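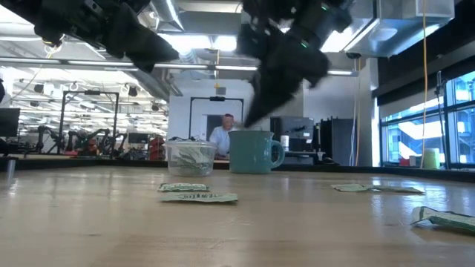
**Is the open day at the Udero pottery worth the drive if you don't plan to buy anything?**

I'd go again for the glaze room alone, and the tour and the tea are both free, so your only cost is gas and a few hours.

I came home with two bowls and a butter dish all the same, so take my word on not buying with some caution. My cousin and I had been talking about the Udero open day for years, ever since her mother-in-law brought back a serving platter that is still the nicest thing on her table, and this spring we finally put it on the calendar (2024-03-08, a gray, drizzly morning) and went.

The pottery is at the end of a lane outside Terkby, past the feed store and a very long hedge. The sign is small and we missed it the first time. Parking is in the field behind the kiln shed, and I'd wear boots if there's been any rain. A young man in a yellow slicker waved us in and told us the tour had started without us, but that we could catch up if we walked fast and kept left at the woodpile.

We caught up in the clay room. Sebastião Caldeira was leading, and he has the kind of voice that carries without his seeming to try, which was lucky with so many of us packed in between the shelves. The clay arrives in bags and gets mixed with the trimmings from the week before, then rests under wet cloth. He let the children poke it. He let me poke it too, once I'd asked!

Next door his brother Ismael was at the wheel making mugs. I could have stood there all afternoon. He pulled up the wall of one in the time it took me to get my glasses out of my bag, set it on the board with the others, and went straight on talking to a woman from Droline about her tomato seedlings. Handles go on later, when the clay is stiff enough to hold its shape but still soft enough to join, and he said a handle put on too early will sag and one put on too late will crack away in the kiln. I had never once thought about the handle on my coffee cup, and now I think about it every morning.

The glaze room was my favorite – buckets everywhere, all of them a dull pinkish gray or the color of dishwater, with a little fired tile wired to each so you'd know what you were going to get. Clem Tuhiwai mixes them and keeps the recipes in a stack of school notebooks. She told us the blue-green they sell the most of took her 89 test tiles to get right, and that she still doesn't care for it much herself. She prefers the brown.

Then out to the big kiln, which was cold and open so we could look in. They take it to 1312 degrees Celsius, and a full load is 590 pieces if it's mostly cups and small bowls. After firing it stays shut until it has cooled. Osvaldo Bastos, who stacks it, said the waiting is the worst part of his job and that he once went fishing just to keep his hands off the door.

Tea was in the old stable, with almond cake from the Leite bakery in town. We sat beside a retired couple who had been to every open day but one, and they told us to come early for the seconds table, where anything with a small flaw is 30 percent off. By the time we got there it was mostly lids. I did find my butter dish, which has a pinhole in the glaze on the underside and is otherwise perfect.

They're opening again in November, with a raku firing in the yard after dark if the weather holds. My cousin has already asked for the day off, and we'll look for the sign on the left this time, just after the hedge ends.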